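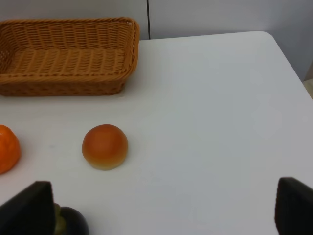

How to Research the History of an Old Commercial Building

Posted Tuesday, September 9, 2025

Most towns have at least one storefront that everyone recognizes and few people can date. The steps below follow the order we used for the former Salteo Building in downtown Olham, a brick block with a corner entrance and a bricked-up side door. They will work for most commercial buildings put up in American towns between the Civil War and World War II.

Step 1. Pin down the address

Street numbers change. Olham renumbered its whole business district, so the building that is now 231 Front Street went by a different number in every record before that. Ask the city clerk or the public library whether a renumbering took place and whether a conversion list survives. If there isn't one, find a nearby building that has never moved, such as a church or a bank, and count doors from it in the directories.

Write down the legal description as well. The lot and block number on the tax record usually stays the same when the street number does not.

Step 2. Trace the deeds

Go to the county recorder or register of deeds. Start with the current owner and work backward through the grantee index. Each deed should name the seller, and the seller becomes the next name you look up. Copy these items every time:

Names of buyer and seller
Date signed and date recorded
Book and page number
Sale price, if given
Any mention of a building, party wall or alley

A sharp jump in price between two sales can mean that something was built on the lot. It can also mean a boom year, so treat it as a lead. Many older deeds give the price as one dollar, and those tell you nothing about value.
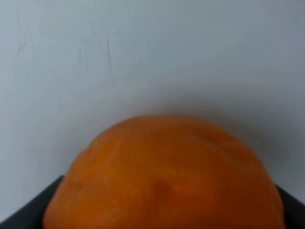
Rounded orange surface, seen close up.

Step 3. Check the fire insurance maps

Fire insurance maps show the outline of each building, the number of stories, the wall material and often the use. Compare every edition you can find for your block. If the lot is vacant on one map and occupied on the next, you have a range of years for construction. On color copies, pink normally stands for brick and yellow for wood frame. Black-and-white scans lose this, so look for a color set before you decide what the walls were made of.

Watch for paste-overs. Some sheets were corrected with slips of paper glued on top, and the date on the title page may be older than what the map shows.

Step 4. Go through the city directories

Directories list businesses and residents by name, and later ones also list them by street. Work through one volume at a time and keep a simple table with the year, the tenant and the trade. At the Olham building this turned up a harness maker, a dry goods store and, for 2 years, a dealer listed only as Hutsuliak & Co. A missing year may mean the space was vacant or that the tenant didn't answer the canvasser.

Step 5. Search the newspapers

With a range of years in hand, the newspapers become manageable. Search for the owner's name along with words such as "block," "new building," "brick" and "contract." Scanned text is full of errors, so try misspellings too. The Grisura Hotel, across the street from ours, appeared under five different spellings. Notices of fires, sales and grand openings are often the only place an architect or builder is named.

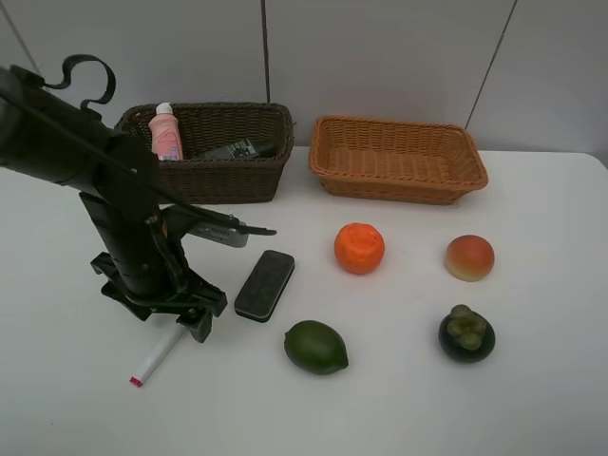

What if the courthouse burned and the deeds are gone?
Use tax rolls, probate files and newspaper legal notices in their place. Owners often re-recorded their deeds after a fire, so check the first few books that come after it.

Step 6. Look at the building itself

Bring your notes to the site. Check the cornice for a date or a name, and look for changes in brick color, filled windows and ghost signs on the side walls. A date stone can mark the founding of the business and be years off for the building. In the basement, look at the foundation and the floor joists — a change in either one often marks an addition.

Step 7. Write it up

Put the findings in date order and give a source for each one. A summary of 400 words is enough for most library files. Mark anything you inferred, and list the records you searched without result so the next person can skip them. Leave one copy with the local history room and one with the building's owner.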